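How to clean a cream leather sofa with deep stitching

A pale leather sofa shows everything. Ours has headrests, button tufts and stitched channels along the seat, so there are far more places for dirt to sit than on a plain one. This is the method I use twice a year, with a shorter version in between. The full job takes most of a morning, plus drying time.

Check what leather you have first

Most light-coloured sofas sold for family rooms are made from protected leather, meaning it has a coloured finish with a clear coat over the top. To check, put one drop of water on a hidden spot, such as low down at the back. If it sits on the surface, you can follow this guide. If it soaks in and leaves a dark mark, the leather is untreated or only lightly treated. Stop there and ask the maker, as water can stain it.

Faux leather can be cleaned in the same way, but skip the conditioner.

What you need

Vacuum cleaner with a soft brush head and a crevice tool
Four or five white microfibre cloths
A soft brush, such as a clean shoe brush or a baby's hairbrush
A soft toothbrush
Cleaner made for leather, or a very mild liquid soap
Two bowls
Distilled or boiled and cooled water
Leather conditioner
Cotton buds

Use white cloths. A coloured cloth can leave dye behind on cream leather, and a white one also shows you how much dirt is coming off.

Don't use baby wipes, washing-up liquid, vinegar, furniture polish, bleach or melamine sponges. Wipes are the ones people argue about. They seem fine at first but over time they can take the top coat off the headrests and arms, and then the dirt goes into the leather itself.

Step 1. Clear the sofa and vacuum it

Take off the cushions and throws. Shake them outside and wash the covers if the labels allow. Dark or bright covers should be dried completely before they go back, as damp fabric can pass its colour on to pale leather.

Vacuum from the top down with the brush head. Start with the headrests. If yours adjust, raise them and clean the join underneath, then lower them and go over the backrest. Use the crevice tool between the seat sections and down beside the arms. Keep the hard edge of the tool off the stitching.

If your sofa is in sections, look for the clips underneath and separate them if you can. It needs two people. I did it alone once and dragged a foot across the carpet, and the mark took longer to get out than the sofa took to clean.
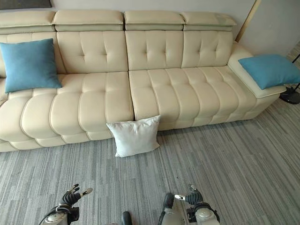

Channel stitching holds more than you would expect. Crumbs and grit work down into the grooves and rub every time somebody sits, so run the brush head along each channel in the direction of the stitching, then go back over it with the suction turned down. For button tufts, twist a dry cotton bud around each dimple to lift out the dust. It is slow work. Put the radio on.

Step 2. Mix the cleaner

If you have bought a leather cleaner, follow the bottle. I have used the Colwood one for the last few years and it has been fine. It comes in a 440 ml bottle, enough for two full cleans of a large sofa with a bit left over for marks.

If you are using soap, stir 2 teaspoons into a litre of lukewarm water. Fill the second bowl with plain water for rinsing.

Test on the back or underneath and leave it until it has dried. Look at the cloth as well as the leather. Cream on the cloth means the finish is coming away, and you should not carry on.

Step 3. Wash in small areas

Dip a cloth, wring it out hard, and work on one headrest or one panel at a time. The cloth should be damp and no more. Never spray or pour straight on to the sofa, because liquid runs into the stitch holes and reaches the padding.

Use light circles on flat parts. In the channels, wrap the cloth over a fingertip and draw it along the groove. For dirt that has settled along seams or piping, use the toothbrush with a little foam on it and wipe straight after.

Headrests and arms need the most attention, as they pick up hair products and oil from skin. Go over them twice with light pressure. If a greyish mark stays after the second go, leave it for another day. Scrubbing turns a faint mark into a worn patch.

Change the water as soon as it looks cloudy.

Step 4. Rinse and dry

Wipe each area with a cloth wrung out in plain water, then blot with a dry one. Leave the headrests up so that air gets to the joins. Open a window if the weather allows. Keep hairdryers and fan heaters away, and don't sit on the sofa until the seams feel dry. I allow 40 minutes for the flat parts and nearly twice that for the tufts.

Step 5. Condition

Put a small amount of conditioner on a dry cloth and spread it thinly. Any that collects in the tufts will turn sticky and hold dust, so lift it out with a cotton bud before it sets. Leave it for as long as the label says, then buff with a clean cloth.

Marks that need something different

Ballpoint pen: blot with a dry cloth straight away and then use a leather ink remover. Surgical spirit is often suggested, but it strips the finish.

Grease: cover with cornflour, leave overnight and vacuum off. Don't add water.

Dye from jeans: try the leather cleaner the same day. Old dye transfer may never come out completely. Adelino Caldeira, who recoloured the arm of our last sofa, told me that most of the cream ones he works on come to him for this.

Food or drink: blot from the outside in, then wipe with the damp cloth and dry.

Between full cleans

Vacuum the seats once a week. We do ours on Monday with the rest of the room. Wipe the headrests and arms with a barely damp cloth every fortnight and dry them afterwards.

Keep the sofa at least a foot away from a radiator, and draw the curtains when strong sun falls on it. I do the full clean in October, before the heating goes on, and again in spring.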